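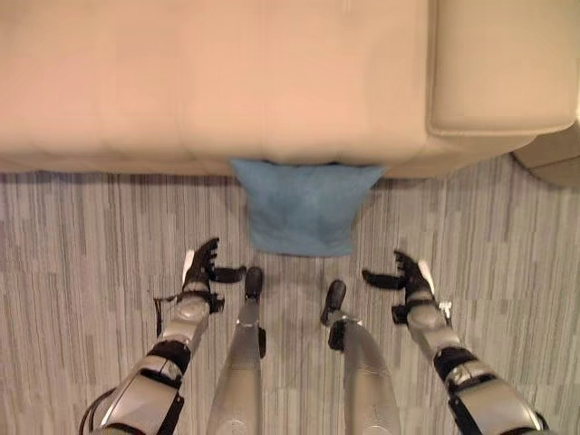 Teresa Makowska wants to know why her gran's ring says 375 on the inside, when gran is only 71 and has never lived at number 375.

Good question, Teresa. The number is a hallmark, and it has nothing to do with your gran, however important she is.

Pure gold is soft. You could bend a thin ring of it by gripping a handlebar too hard, which is a silly way to lose a ring. So jewellers melt the gold together with tougher metals such as copper and silver. A mixture of metals is called an alloy.

The trouble is that an alloy with plenty of gold in it and an alloy with hardly any can look much the same in a shop window. Long ago, certain people noticed this and became quite rich. Other people became quite cross, and hallmarks were the result.

The number tells you how many parts in every thousand are gold. Gran's ring has 375 parts gold and 625 parts other things. You may also hear it called nine carat. A ring marked 750 is eighteen carat and costs more, as its owner will probably mention.

Who does the checking? A place called an assay office. "Assay" means "test", but sounds more expensive. The testers find out what the metal is made of and then the mark goes on, either with a steel punch and a tap or with a laser.

Want to look for one? Ask first, then borrow a magnifying glass and try the inside of a ring or the clasp of a necklace. Very light pieces don't always have to be marked, so a blank ring isn't proof that your uncle Hubert was swindled. Don't tell him he was. Grown-ups take it badly.

Next time: why silver goes black in the drawer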